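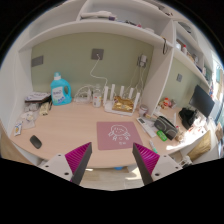 The pink mat on the desk, with its little pigtailed character and heart.

Come and be my other pair of hands at Gredaren (part-time, paid)

Hi! I'm Azadeh, and I run the mail-order side of Gredaren, a small stationery shop in Tretdale that sells paper, pens, notebooks and an awful lot of stickers. I'm looking for one person to join us part-time, mostly packing orders and answering customer emails, and I'd love it if that person started before the end of March.

A bit of background first. Vilja Ojala opened the shop with one rack of greeting cards and a secondhand cash register, and for years the mail orders were something she did on the kitchen table after closing. I came in to help over one Christmas and never left. Last year we sent out 3,118 parcels, and I packed most of them myself while also answering the phone, which I don't recommend (I once mailed a customer my own shopping list). So we're finally getting proper help!

The job is 12 hours a week, spread over three mornings. Which three is up for discussion, but Monday has to be one of them, because the weekend orders pile up and Monday is when I'd miss you most. You'd be working in the back room with me and, on some days, Lauri Kettunen, who does our product photos and website and will try to get you to drink his coffee. It's strong. Bring milk.

What you'd be doing, more or less: printing the morning's orders, pulling things off the shelves, checking them against the slip, wrapping them nicely and getting the bags to the post office before the noon pickup. We write a short note by hand in every parcel. It doesn't have to be clever, and your handwriting doesn't have to be pretty, but it does have to be readable. After the post office there's usually an hour for emails. Most of them are "where's my order" or "will the green one come back," and now and then somebody sends a long, lovely message about a pen they've had since college, and you get to answer that too.

You don't need shop experience. I'd much rather have someone who reads the slip twice than someone who has worked in six stores. You do need to be fine with standing for a couple of hours, lifting a box of paper (they're heavier than they look, the big Tuominen ones especially) and being polite in writing to a person who is a little bit cross. We use an order program called Lorneo. It's not pretty, but I can teach it to you in one morning, and I've written out a cheat sheet with all the places it gets stuck.

The back room is up one flight of stairs and there's no elevator, I'm sorry to say. There is a bus stop across the street, a bike rack by the side door, and a microwave that works if you hold the door shut for the first second or two. We keep a radio on low. If you need quiet to concentrate, tell me and it goes off, no hard feelings.

Pay is hourly and goes out every second Friday. I'll give you the exact rate when I write back to you, before you've spent any time on an interview, and it's the same rate for everybody who does this job. You also get a discount in the shop, and first pick from the box of dented notebooks, which has pretty much furnished my whole apartment.

To apply, send me a note. No formal cover letter, please! Tell me who you are, which mornings you could do, and what you last wrote down on paper. A list is fine. If you have a resume, attach it, and if you don't, a few lines about what you've been up to will do. You can also leave an envelope with my name on it at the counter downstairs. Anežka Oravec is there most afternoons and she'll make sure it gets to me.

I'll read things as they come in and answer everyone, including the people I can't hire. Interviews are half an hour with me and Vilja, in the back room, and after that we'd ask you to come in for one paid trial morning so you can see whether you like us.

Azadeh Babaei
Gredaren, Tretdale
Posted 13 Mar 2019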